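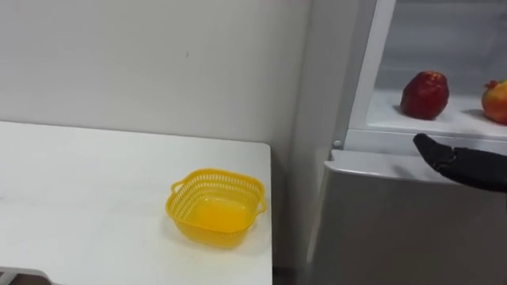
Notes by Anjana Roy
Session 4: Kids and bikes – the first two years of riding on roads
Parent and leader course, Wundley

Carrying on from helmets. If you missed that one, get the sheet from Güven, I won't go over it again except for the fit check, because half the room got it wrong.

Fit check again, quick. Two fingers above the eyebrow. Straps make a V under each ear. One finger between chin and strap. Child opens mouth wide, helmet should pull down a bit. If it doesn't, tighten. Hair clips and high ponytails out.

1. What kids can and can't judge

Main point of tonight. Young riders look fine on a bike long before they're fine in traffic. Handling and judging are separate skills. A seven year old can ride one-handed and still have no idea how fast a car is coming.

Things that are hard for them:
Speed of an approaching car, esp. straight on
Where a sound is coming from
Seeing to the side while steering (they look, the bike follows the look)
Holding two jobs in mind, e.g. braking and checking behind
Stopping themselves when a friend has already gone

Minttu asked what age is ok for riding alone. I don't like giving a number. Most guidance puts it somewhere near ten for quiet streets, later for busy ones, and it depends a lot on the kid and the street. Ride the route with them several times first. Then ride behind and say nothing. That's the real test. Hard to say nothing, I know.

2. Driveways

Driveways come before intersections in this course for a reason. Little kids ride on the sidewalk, and the sidewalk crosses driveway after driveway. Drivers backing out are looking for cars in the street.

Teach it as a habit:
Slow at every driveway, even the neighbors'
Look for white reverse lights, exhaust, a person in the seat, sound of an engine
Hedge or fence in the way = stop, foot down, look
Never go behind a car that's running

Your own driveway too. Bike waits at the house end till an adult says go. No rolling straight out into the street, however small the street.

Check your local rules on sidewalk riding, they differ from town to town and some downtown blocks don't allow it at all.

3. Brakes and stopping

Before any road ride the child should be able to:
Start and stop on a chalk line without wobbling off
Stop hard from normal speed, both feet staying on till the bike has stopped
Look over the left shoulder and ride straight for four seconds
Ride one-handed long enough to signal 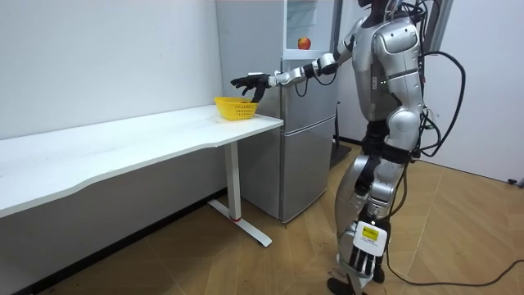
Practice these on a flat empty lot, dry day first. Then again on a damp day, the stopping distance surprises them. Coaster brake kids moving to hand brakes need extra time. They pedal backward and nothing happens and they panic. Squeeze both levers together, weight back, not a front brake grab.

Lever reach – small hands often can't get around the lever. There's a little screw on most of them, turn it in and the lever comes closer to the bar. Takes a minute. Check the pads after.

4. Intersections

For this age: get off and walk. Walk the bike across like a pedestrian, on the side away from traffic if you can manage it.

Order: stop at the curb, look left, right, left again, over the shoulder for turning cars, then go when clear and keep looking while crossing. Making eye contact with the driver is good but it isn't a promise. Wait till the car has stopped moving.

The four of you who did the Gezer Street walk in October will remember the right turn arrow. Cars get a green while the kids think it's thier turn. Find spots like that on your own route and mark them.

5. Being seen

Bright top, day or night. White light front, red light back. Reflectors don't do anything unless headlights hit them, so they don't replace lights. Under 12s shouldn't be riding after dark anyway in my view, but winter afternoons get dark fast and they stay late at friends houses. Charge the lights on Sunday nights or it won't happen.

Homework

Ride or walk one route of your choice with your child, school or park. Write down every driveway where you couldn't see in. Let the child do the spotting. Erhan's group did this last time and found 18 on one side of Claralen Avenue, so bring a full sheet of paper.

Also do the chalk line stop, ten tries, note how many were clean. Don't coach in the middle, just count.

Next session is group riding with Ayten Bayram. Room 42, same time. Bring the bikes, pumped up please, and the kids helmets.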